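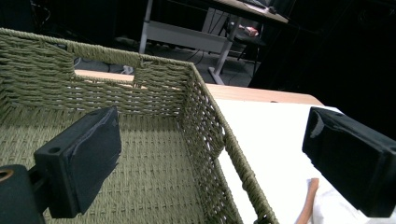 About Flondby

Home / About / Who we are

Flondby is a transportation consultancy with eleven people on the payroll. We count bikes, buses, walkers and cars, read other people's traffic studies, and tell cities whether the numbers hold up. Quite often they don't.

We started because two of us had spent years at larger firms writing reports that supported whatever the client had already decided to build. Innes Aitken modeled highway interchanges. Cuiping Tan worked on bus corridors. They disagreed about nearly everything except that the forecasts in their line of work were rarely checked against what happened afterward. The first thing they did together was go back to old forecasts and check.

That work is still the core of the business. A city hires us, usually before a vote or a grant deadline, and hands us a plan with a chart in it. The chart shows bike trips doubling, or car traffic dropping by a third, or a parking garage paying for itself. We ask where the line on the chart came from. Sometimes there is a good answer.

What we think about bike lanes, since everyone asks

We like them. Most of our staff ride to work. We also think a lot of what gets published about them is weak, and the people who want more of them should be the first to say so.

A painted stripe next to a row of parked cars is going to show up in somebody's annual report as a mile of bike network. So is a curb-protected lane with its own signals. Add the two together and you have a number that means very little, and we have seen that number used to compare one city with another as if it were a batting average. When a mayor announces that the town will be the next great cycling city, our first question is what happens at the intersections.

We are just as hard on the other side. The claim that a lane "killed" a shopping street usually rests on a few interviews with store owners, done the month after construction ended. We've been asked to put our name on that kind of thing. We said no, and lost the job.

Dredeck Avenue

People who find this page have often read our Dredeck Avenue review, so a few words on it. The published plan promised 1,578 bike trips on a typical weekday by the second year. Our counters recorded 482 in a December week and 1,357 on the best day of the summer. Supporters quoted the summer figure and opponents quoted the winter one. Both were accurate, and both sides left out the dates.

The review said the forecast was too high, the lane was still carrying far more people than the street did before, and the worst problem was a left turn that should have been fixed in the original design. It pleased very few people. The turn has been rebuilt. We haven't been invited back to say whether the rebuild worked, and we would like to be.

Who works here

Innes Aitken, principal. Forecasting and model review. Reads appendices first.

Cuiping Tan, principal. Transit operations, bus priority, schedules. If your plan assumes buses will run every six minutes, she will want to see the driver roster.

Mwanahawa Obura, street design lead. Before joining us she spent nine years in a city engineering department and signed off on some of the kinds of crossings she now recommends tearing out. She will tell you which ones, if you ask.

Deming Cheng, field data. Runs our counts, both automatic and by hand, and wrote most of our field manual. He doesn't trust a tube counter until a person has stood next to it for at least two hours.

Zixuan Li, analyst. Surveys and crash data. Zixuan maintains the list of survey questions we refuse to use, beginning with "Would you cycle more if it were safer?" Almost everyone says yes. It predicts next to nothing.

The rest of the team is made up of field staff and one office manager, who handles invoices and would rather not be on the website.

How we work

We charge a fixed fee, agreed before we start. It doesn't change with the result. We don't take a share of grant money, and we don't bid on the design or construction of anything we have reviewed. That last rule costs us work every year. We think a firm that reviews a plan and then gets hired to build it has a problem, whatever its conflict policy says.

Our method statement goes into the contract. If we change the method partway through, we write down why, and that note is part of the final report. Clients may comment on a draft. They may correct facts. They may not edit findings, and we keep a copy of every comment received.

We publish our count data when the client allows it. About half do.

Things we don't do

We don't hand out rankings or awards. We were asked to sponsor a "most walkable" prize and couldn't find out how the winners were picked.

We don't write vision statements. Plenty of firms do, and some do it well.

We don't sell software. Clekum, the tool we use to store and clean counts, was built in-house by Deming and is held together by his patience. Please stop asking for a license.

We also try not to say "smart," "seamless" or "world-class." If one of those slips into a report, point it out and we will take it out.

Our own record

It would be odd to run a page like this and skip our own mistakes. In the Deng Street study we under-counted people on foot because our observer was stationed on the side of the street without the school entrance. A parent noticed. The corrected count was higher by 220 people in the morning peak, enough to change our advice on signal timing. Both versions of the report are available, with the error marked on the first page of the old one.

If you think we have another one wrong, send us the page number and what you believe it should say. Cuiping answers those messages herself, normally within the week.

Working with us

Cities, counties, transit agencies and neighborhood groups can all hire us. For groups without much money, we offer a short desk review of a single document. It comes as a four-page letter, and the letter may not say what you hoped.

Page last reviewed 15 July 2023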